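FOR IMMEDIATE RELEASE -- August

Bonska opens dish lending shelf for block parties, birthdays and church suppers

Free to borrow. Plastic bowls, dishes, tablecloths, serving spoons. Bring them back clean, that's the deal.

Bonska, the neighborhood kitchen and supply room on Edwards Street, opens its dish lending shelf to the public this month. Doors at 8 a.m., closing at 2 p.m., side entrance while the front steps get fixed. Street parking only.

The shelf started as two cupboards and a sign-out notebook. Got out of hand fast. Last year the room lent out 4,000 pieces of tableware, mostly for kids' birthdays, and threw away far fewer paper plates after its own suppers. The new shelf runs the full length of the back wall and has its own sorting table, so returns dont pile up by the sink any more.

How it works. Come in, pick a set, sign the card. Sets are made up by color and shape -- round bowls stacked with round bowls, squarish dishes with squarish dishes. Mixed sets on request, and lots of people do want mixed. Red, green and orange-yellow go out most. Tablecloths are separate, wipe-clean only, patterned ones first come first served (the bunny prints are popular, please don't hold on to them over the holidays).

Loan is one week. Longer if you call. No deposit for households on the Edwards Street side of the creek or anyone with a library card. Everyone else leaves ten dollars, returned in full when the set comes back.

The room has also changed how it stacks. Bowls used to go in towers and the towers went over. New rule is short stacks, rims lined up, nothing wedged. Shallow dishes nest on their own kind. Anything cracked goes in the bin under the table, not back on the shelf. A one-page stacking sheet comes with every set and we would be gratefull if people read it.

Shelving came from Werer, at cost. Esodia, the laundry two doors down, is washing the cloth napkins through the fall. 71 households signed up before opening, which is more than the room planned for, so the first couple of weeks may mean a wait for bigger sets. Parties over 40 guests please write ahead.

Still needed: lids. Any lids. Also serving spoons, drying racks, and a second cart with working wheels. Donations of glass cannot be accepted, there is nowhere safe to put it.

A sorting morning is planned for later in the month, 9:30 start, coffee and rolls provided. Kids welcome at the low table. Bring an apron if you have one.

Contact: Bonska front desk, extension 164, mornings best. Leave a message with the size of your set and the date you need it.

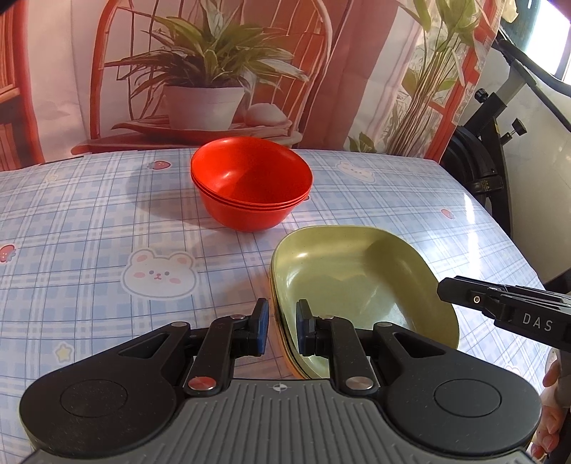

Arwel Powell: Do the deep bowls go out in the same sets as the shallow dishes or is that two cards? Doing chili for my sister's thing and need both. Also I have a box of lids in the garage, no idea what they fit, can drop them off before ten.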